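Rapport de projet de fin d'études, filière Économie de l'habillement
Étudiante : Saimi Lahtinen
Organisme d'accueil : ressourcerie Drudesier, commune de Toltau

## 1. Objet de l'étude

Le présent rapport porte sur la seconde vie des vêtements déposés à la ressourcerie Drudesier. Il examine les motifs de dépôt, le devenir des pièces et les freins à la réparation.

## 2. Méthode

Le registre des entrées a été dépouillé sur 6 mois, jusqu'en mars, soit 2924 pièces. Un questionnaire a par ailleurs été remis aux déposants ; 41 réponses ont pu être exploitées. Les chaussures et le linge de maison ont été exclus du périmètre.

## 3. Résultats

Presque 41 % des pièces sont remises en rayon sans intervention. Les autres sont orientées vers l'atelier Buzatu pour reprise, ou cédées à la société Gandeler en vue de l'effilochage. Les déposants invoquent d'abord un changement de taille, puis le manque de place. L'usure n'est citée qu'en troisième position, ce qui contredit l'hypothèse formulée dans le projet initial.

Le coût de la main-d'œuvre demeure le principal obstacle à la reprise des articles courants, notamment les chemises et les hauts en coton.

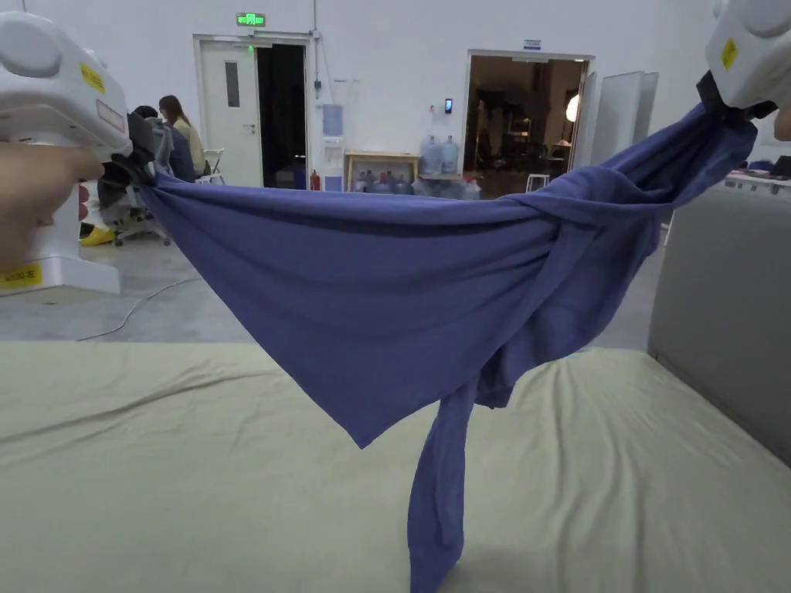
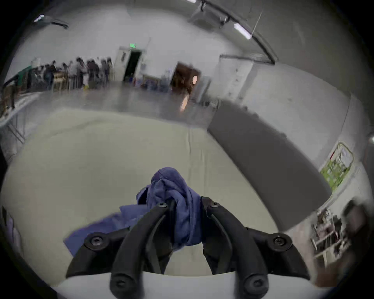

## 4. Limites et suites

L'échantillon ne couvre ni l'été ni les collectes scolaires. Une enquête complémentaire auprès des acheteurs est proposée pour la promotion suivante.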